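Household Guidance: Preparing the Home for a New Cat

This page is intended for households that expect to receive a kitten or an adult cat within the coming weeks. It covers the rooms, the cleaning routine and the storage of supplies. Questions of health, vaccination and diet should be referred to a veterinarian.

Work through the sections in order if time allows. Households with less than a week to prepare should begin with the section on the first room and return to the others later.

Small items left on tables are among the first things a cat will investigate. 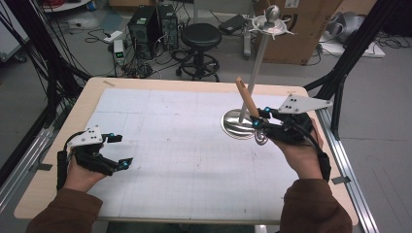
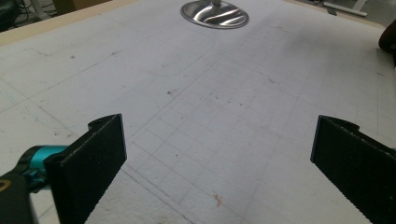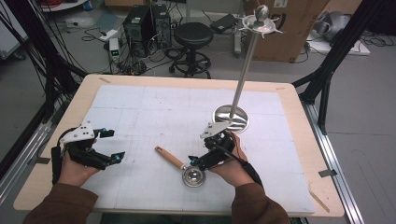

1. Choosing the first room

A new cat should spend its first days in a single room with a door that closes fully. A spare bedroom or a study is suitable. A laundry room may be used if the washer and dryer are kept shut and checked before every load.

Place the litter box in one corner and the food and water in the opposite corner. Cats are reluctant to eat near the box, and many will refuse the box altogether if the two are side by side. The bed may go wherever the cat settles, and it is usually best to wait a day before deciding.

Close off the gap behind any heavy furniture. A rolled bath towel pushed firmly into the space will serve until a fitted board can be cut. Check the underside of sofas and box springs for torn lining, and staple it closed.

2. Cords, blinds and windows

Gather loose electrical cords and run them through split plastic tubing. Hardware stores sell this by the foot. Phone chargers should be unplugged and put in a drawer when not in use.

Looped blind cords must be tied up out of reach on a wall cleat. Cordless blinds are preferred where replacement is planned.

Test each window screen by pressing on all four corners with the flat of the hand. A screen that moves in its track should be refitted before the window is opened. Screens held only by spring clips are not adequate above the first floor.

3. Litter box routine

- Provide one box for each cat and one additional box.
- Scoop in the morning and again in the evening.
- Fill to a depth of two to three inches.
- Empty and wash the box with plain dish soap and hot water every two weeks. Rinse well and dry with a paper towel.
- Do not use cleaners that contain ammonia. The smell resembles urine and may encourage the cat to soil the area again.

Apolline Charpentier, who edits the cleaning pages in this series, recommends keeping a second scoop on a hook by the spare box. Households with more than one floor should place a box on each.

4. Removing hair from fabric and carpet

Long-haired cats shed throughout the year, and the amount rises noticeably from February into spring. A dampened rubber glove drawn in one direction across upholstery will lift most of the hair into a roll that can be picked up by hand. A window squeegee does the same work on low-pile carpet.

Before washing blankets, tumble them without heat for 8 minutes and clean the lint filter. Hair that goes into the washer tends to mat against the drum and come back out on the next load. Fabric softener sheets should not be left where a cat can reach them.

5. Stains

Blot the area with a dry cloth. Do not rub. Apply an enzyme cleaner in the amount stated on its label and leave it for the full time given, even if the mark appears to have gone. Test first on a hidden part of the fabric. Wool rugs should be sent to a professional cleaner, as some enzyme products damage the fiber.

Old stains can be found with an inexpensive ultraviolet flashlight after dark. Mark each one with painter's tape before turning the lights back on.

6. Storing food and supplies

Dry food keeps best in its original bag, folded down and placed inside a bin with a tight lid. Note the lot number if the bag is to be thrown out. Opened canned food should be covered, refrigerated and used within the period printed on the can.

Lilies must be removed from the home and from any balcony the cat can reach. All parts of the plant are dangerous to cats, including the pollen and the water in the vase.

Readers have asked whether a fixed budget should be set aside for supplies. Nithin Ramasamy of our reader desk prepared a basic list that came to $128, with a further $108 for a covered box and a tall scratching post. Prices vary by region, and the post may be left until the cat has the run of the house.

7. Opening the rest of the house

Once the cat is eating normally and using the box, leave the door of the first room open for an hour in the evening. Extend the time daily. Keep the original box and bed in place for at least two further weeks, and shut exterior doors before each session.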